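About Us

Can a machine do the laundry?

Noltton Institute of Technology has offered training in automation and machine maintenance for many years. A growing part of our work now concerns a plain question that employers and families put to us often: which everyday chores can a machine be trusted with today, and which still need a pair of hands?

We approach the question through ordinary tasks. Folding a T-shirt is one of them. A person learns it in childhood and seldom thinks of it again. For a machine, cloth is among the hardest materials to handle. A box or a bolt keeps its shape when it is gripped. A shirt changes shape every time it is touched, and a sleeve may lie flat, double back or slip under the body.
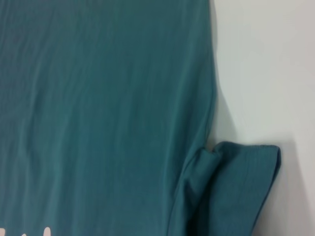
For this reason our teaching places handling before speed. Students in the first year spend 17 weeks on gripping, lifting and releasing soft goods before they are permitted to time any task. Employers who visit us sometimes find this slow. Our experience with the Mensah program, our partnership with small laundries and garment repair shops, has persuaded us to keep it.

Our position on household robots is a cautious one. We believe that machines can now complete a number of single chores under steady conditions: moving bins, wiping a level counter, sorting parts of known shape. We do not believe that a general household helper is ready for the home. The difference between a task done once and a task done all day, by a machine left alone, remains wide. We say so to our students and to the companies that fund our work.

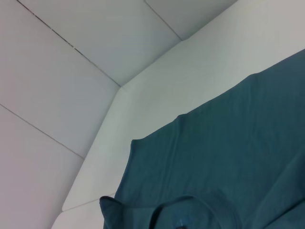 Soft Goods Handling Group – Department of Applied Automation

The group was formed in May under the direction of Dr. Siham Daher. Its purpose is to test chores from the laundry room, the stockroom and the packing bench, and to report the results in language that a shop owner can use. Calum Halliday leads teaching. Retno Yusof is responsible for the test records, and Gaétan Sandhu manages our agreements with outside firms.

In its first series the group recorded 2,709 folding attempts. Each was scored by a member of staff against a written standard, and every attempt was kept in the record, including those that were stopped early. A result of 76 percent was reached on short-sleeved shirts that had been laid flat beforehand. Shirts taken from a pile did far less well, and we have not yet published a figure for them. A second series, prepared with Vedine, will extend the work to towels and pillowcases.
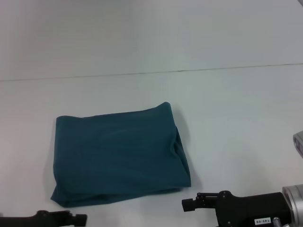

What counts as a finished fold is a matter on which reasonable people differ. A retail shop wants square corners and a smooth front. A household is usually content if the shirt fits in the drawer. Our standard therefore has two grades, one for the shop floor and one for the home. A bundle such as the teal one on the white table, roughly rectangular but with shallow wrinkles across the top and a loose flap at the lower left corner, would be considered for the home grade only. Staff are asked to score the cloth as it lies and to leave it untouched until the score has been entered.

Working With Us

The group accepts requests from firms of any size. Most begin with a half-day visit, in which our staff watch a chore being done by the people who now do it and note where it varies. Smaller firms may apply for support through the Wekutico fund, which covers test costs of up to 900 dollars per request. We give a written answer in every case – including when our advice is to leave the work in human hands for the present.

Requests should be addressed to Ghassan Issa, Office of Industry Relations, Noltton Institute of Technology.

Page last reviewed: Dec 22, 2025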